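Sealing a concrete basement floor before moving the workshop down: penetrating or epoxy?

Last updated: 27th December

millrace_dan
We bought a house in October with an unfinished basement and I want to move my workshop down there. The slab is 964 square feet, original to the house, never painted as far as I can tell. It dusts. I sweep it, come back the next evening, and there's a fine gray powder on everything again. I've been looking at two routes. One is a penetrating densifier, the Durent one that the masonry yard carries. The other is a two-part epoxy kit from Nestgate. The kit costs a good deal more and I'd need several of them. No standing water that I've seen, but I've only owned the place since the fall. What would you do?

plumbob
Densifier. Epoxy on an old slab with no vapor barrier is asking for trouble. Tape down a square of clear plastic on all four sides, leave it for two days, and look for beads of moisture underneath. If you see any, you have your answer.

tessellate4
I don't agree that it's that simple. I put Nestgate down over a 1960s slab and it's held for six years. I ground the floor first with a rented machine and vacuumed it three times. People blame the epoxy when the trouble is that they mopped the floor, let it dry overnight, and rolled the stuff on. The plastic test also only tells you about the week you did it. Mine was dry in winter and damp in June.

plumbob
Which is an argument for not using epoxy.

tessellate4
It's an argument for testing twice.

millrace_dan
I did the plastic in three spots. Two dry, one with a light haze on the underside, near the wall where the downspout comes down outside. Does one out of three count as a fail?

quarry_rd
Fix the downspout first. Put an extension on it, get the water well away from the foundation, wait for a couple of good rains, and test that spot again. I've seen people spend serious money on a floor coating to solve a gutter problem. While you're outside, check which way the ground slopes along that wall.

halfpintjoiner
Agree with quarry_rd on the downspout. On the coating, think about what you do down there. I run a bench and a small lathe on a densified slab and it's fine. It doesn't look like anything, it's just concrete that stopped shedding. Drop a chisel on it and you get a small chip that you'll never notice. Drop a chisel on epoxy and you get a white star you look at for the next ten years.

tessellate4
You can touch up epoxy.

halfpintjoiner
You can. It never matches.

plumbob
One thing on densifier, two coats means two coats. The first one disappears into an old slab. Keep it wet for as long as the jug says and then get the excess off with a squeegee. If you let it dry on the surface you get white crusty patches and you'll be scraping them.

wet_sander
Going to be the odd one out and say plain concrete paint. It's cheap, you can do it in an evening, and when it wears through in front of the bench you paint that part again. I've done mine three times. Everyone will now tell me it peels. Yes, it peels. I own a roller.

quarry_rd
It peels, and then when you want to put something better down you have to grind all of it off. That's my only objection, but it's a big one.

millrace_dan
Update. Extension is on the downspout and we've had three decent rains. Retested the bad spot and the plastic came up clear. I'm going with the Durent. A jug covers 400 square feet at the first-coat rate, so I'm buying extra for the second. I got a quote from Wasilewska, the flooring outfit in town, to grind and epoxy the whole thing, and it was more than I paid for my table saw and bandsaw together.

tessellate4
Fair enough. Ask them what they'd charge for the grind alone. Densifier goes into an opened surface better too, and you'd be able to coat it later if you change your mind.

plumbob
I wouldn't bother grinding for densifier unless there's old sealer on it. Splash some water around. If it soaks in and goes dark, it's open. If it beads, grind.

halfpintjoiner
Sweep and vacuum before you start, then do the corners again. And get everything off the floor. Don't work around the heavy stuff and tell yourself you'll come back for it. I left a cabinet in place and there's a dusty rectangle under it to this day.

millrace_dan
First coat went on last weekend, second coat two days after. Water soaked in and went dark everywhere I tried, so I skipped the grinding. Total time on my knees was longer than I'd like. The dusting is down by what I'd call 85 percent. I can walk across in black socks and they stay mostly black. There's one patch by the stairs where I was slow with the squeegee and it left a whitish film. Hot water and a stiff brush took most of it off.

wet_sander
Told you, paint.

quarry_rd
Give it a month before you judge it. It keeps hardening. What are you doing for mats?

millrace_dan
Stomari interlocking tiles in front of the bench, the thick ones, and bare floor everywhere else so I can roll things around. I'd like to leave the far wall open for lumber. I'll run the plastic test again in June like tessellate4 said and post what I find. 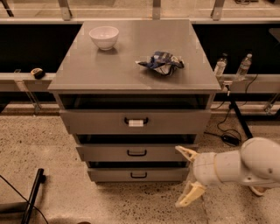

The only part I haven't settled is the joint where the slab meets the wall. There's a gap I can get a putty knife into most of the way along. I was going to use a backer rod and a polyurethane sealant, but if anyone has left theirs open on purpose I'd like to hear why before I buy the tubes.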